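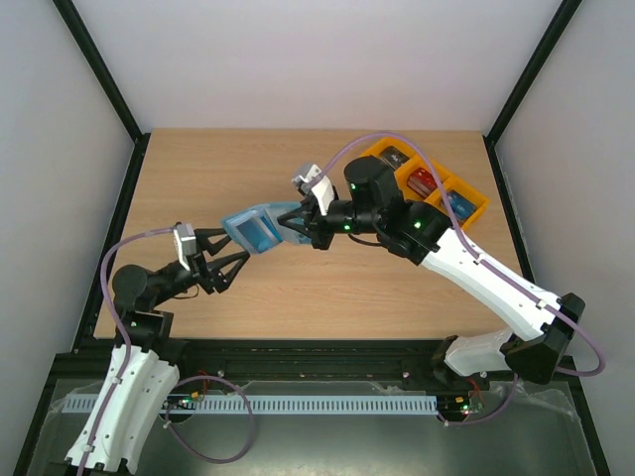

Plastic food containers still smell after washing, what works?
Home and Kitchen > Cleaning
Posted by Ludivine Charpentier, 14th February

I have a set of plastic containers that I use for lunches and leftovers. They are clear with snap lids, and I have had them for 2 years. Most of them are fine, but the ones that held curry and anything with raw onion have a smell that will not go away. I run them through the dishwasher on the normal cycle and they come out looking clean, but when I take the lid off a day later the smell is back.

I have tried extra dish soap and soaking overnight in hot water. I also tried leaving one in the freezer because my sister told me to, and it made no difference that I could tell. One of them also has an orange stain from tomato sauce. I don't care much about the stain, but if there is a fix for that too I'd like to hear it.

I would prefer not to use bleach. We are on a septic tank and I try to keep it out of the drains. I also don't want to throw out the whole set, as the lids are good and they fit the shelf in our fridge door.

Boris Hoxha
Start with the lids. If your lids have a rubber or silicone ring in the groove, that ring is probably where most of the smell is. The ring usually comes out. Use the handle of a teaspoon, not a knife, or you will nick it and it won't seal again. Behind it you will often find a film of old grease. Wash the ring and the groove separately with hot water and dish soap, use an old toothbrush for the groove, and let both dry completely before you put them back together.

For the containers themselves, make a paste of baking soda and a little water, spread it over the inside, and leave it overnight. Rinse it off in the morning and wash as usual. For onion you may have to do it twice. If there is still something left, fill the container with one part white vinegar to three parts warm water and let it sit for a few hours. Don't do the vinegar and the baking soda at the same time. They cancel each other out and you end up with salty water.

After that, storage matters more than people think. I used to snap the lids on before putting everything in the cupboard, and even the clean ones smelled stale when I opened them. Now I stack the bottoms and stand the lids on edge in a dish rack next to them. It takes more room. I work in a school kitchen in Musden and we store everything open there too.

On the stain, put the container outside in direct sun for a day or two, open side up. It fades tomato quite well. February is not the best time for it where I am, but a south window does the same job more slowly. Next time, wipe the inside with a thin coat of cooking oil before the sauce goes in, and don't microwave tomato sauce in plastic. The heat is what sets it.

One more thing, check the inside for scratches. If you have been using a scouring pad on them, the surface gets rough and holds on to grease, and then none of this lasts very long. Those ones I would keep for screws or crayons and replace.

Thierry Besson
Get glass. I switched and never had the problem again. Heavier to carry to work though, and I have broken a couple.

Gwenaël Gautier
I agree with most of what Boris wrote, but I don't get much out of baking soda paste. What works for me is crumpled newspaper. Wash and dry the container, pack it with newspaper, close the lid and leave it for two days. It sounds like an old wives' tale, but it took garlic out of a tub I had given up on. Wash it again afterward because of the ink. Plain packing paper works too, only not as well.

Also look at your dishwasher filter. Mine is under the bottom rack and twists out. I hadn't cleaned it since we moved to Ferrand and it was bad. If the filter is dirty, everything plastic picks up a bit of it and you blame the food.

I keep one container just for onions now and wrote ONION on the lid in marker. The marker wears off in the wash and I redo it every month or so.

Ludivine Charpentier
Thanks. The lids do have a ring and I didn't know it came out. There was a lot of gunk under the one on the curry container. I have washed them all and the paste is on two of the containers now. I will try the newspaper on the onion one and check the filter tonight.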